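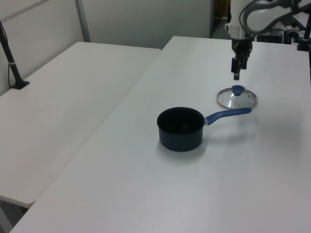 # La soupe a rempli la halle Stulberg, et on en redemande !

**10 mars 2018**

Quelle soirée ! La troisième Nuit des soupes s'est achevée hier sur un chiffre que même les plus optimistes n'avaient pas osé inscrire au tableau : 3034 bols servis, entre l'ouverture des portes et le dernier coup de louche. La file remontait la rue Folgate jusqu'à l'arrêt du tram, et dans cette file on discutait déjà poireaux, fanes de radis et croûtons à l'ail avec de parfaits inconnus.

Au menu, 21 recettes, toutes préparées par des habitants du quartier ou par des restaurants du coin. Le velouté de panais au cidre est parti très vite (trop vite pour l'auteur de ces lignes, qui s'est consolé avec une soupe de pois cassés d'une douceur remarquable). Le bouillon de queue de bœuf, lui, avait mijoté jusqu'à 7 heures selon les marmites, et cela s'entendait aux silences autour de la table.

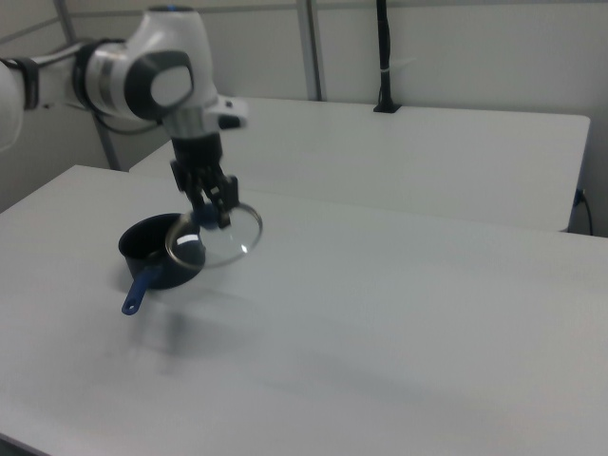
*Temps de lecture : 3 min*

Le prix du public revient à Tolera Endale pour sa soupe de lentilles rouges au berbéré, relevée juste ce qu'il faut et servie avec un morceau d'injera plié en quatre. « Ma mère la faisait plus épaisse, presque une purée. J'ai ajouté du bouillon pour que les gens puissent la boire debout », raconte le lauréat, encore en tablier à l'heure du rangement. Son secret, qu'il partage volontiers : faire fondre les oignons à sec, à couvert et à feu très doux, avant de verser la moindre goutte d'huile. Un couvercle en verre aide bien, on surveille la couleur sans laisser filer la vapeur.

Siamak Parsa décroche le prix du jury avec un ash reshteh généreux, plein d'herbes, de haricots et de nouilles, couronné de menthe frite. Le jury a longuement hésité, paraît-il, et il a fallu un deuxième service pour trancher. On le comprend ! La recette sera affichée à la boulangerie Mac an tSaoi, qui fournissait aussi le pain de la soirée : de belles miches de seigle à la mie serrée, idéales pour saucer.

Autre bonne surprise, le coin des enfants. Les élèves de l'école Sedgate avaient imaginé une soupe froide betterave-pomme d'un rose éclatant, et plusieurs adultes ont été vus en train d'y retourner avec un air faussement détaché. Les petits cuisiniers tenaient eux-mêmes le stand et expliquaient à qui voulait l'entendre comment éplucher une betterave cuite sans couteau, simplement en frottant la peau sous l'eau.

Côté musique, la fanfare a joué dehors malgré la bruine, puis s'est repliée sous la verrière pour un dernier morceau repris en tapant des cuillères sur les tables. Les bols consignés sont presque tous revenus. Si vous en avez emporté un par distraction, il peut être déposé à l'accueil de la halle, aux heures du marché.

Le livret des recettes est en cours de relecture et sera disponible gratuitement au même endroit. Une édition d'automne, consacrée aux courges et aux champignons, se prépare pour novembre. Les inscriptions des cuisiniers se feront sur place, avec une seule consigne : venir avec sa propre louche.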